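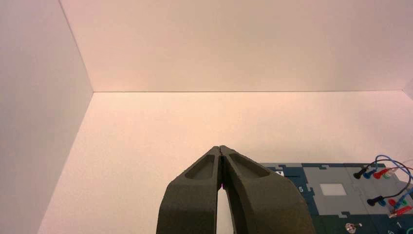 *Fig. 6. Gripper fingers at the test bay, tips nearly touching, with the task board and test leads at lower right.*

## 6. Starting a shift at the Jasus test cell

Welcome to the fun part! If you've been testing boards by hand at the Flollville shop, you already know what a good connection feels like, and the cell needs that knowledge every day. It takes over the repeat plugging. You choose the routine, check the first run, and decide what happens to a board that fails.

1. Clear the work surface and wipe it with a dry cloth.
2. Set the task board in its corner and press down until it sits flat.
3. Lay the test leads so none of them crosses the gripper's path. Red and black plugs should be easy to reach.
4. Close the cell door and log in to Fawzy, the shift screen.
5. Load routine 147 for standard boards or 151 for boards coming back from repair.
6. Press **Close fingers** and look at the tips. A narrow seam is fine. If one finger sits higher than the other, run **Align** before you go on.
7. Press **First run** and stay to watch the whole thing.

> **Caution:** Never reach in while the amber light is on. Press **Hold** first - the arm stops, and your place in the routine is saved.

> **Note:** Error 276 means a plug didn't seat. Reseat it by hand, press **Resume**, and add a line to the shift log. Those lines are gold! Yu-na Yang reads them each morning and uses them to tune the routines.

### What changes for your team

Testers now rotate between the cell and the Driruditz repair bench, two hours at each. Most of us love the switch - wrists get a rest, and there's finally time to trace a fault all the way back to its cause. Bench training opens to everyone in July, so put your name on the sheet by the time clock.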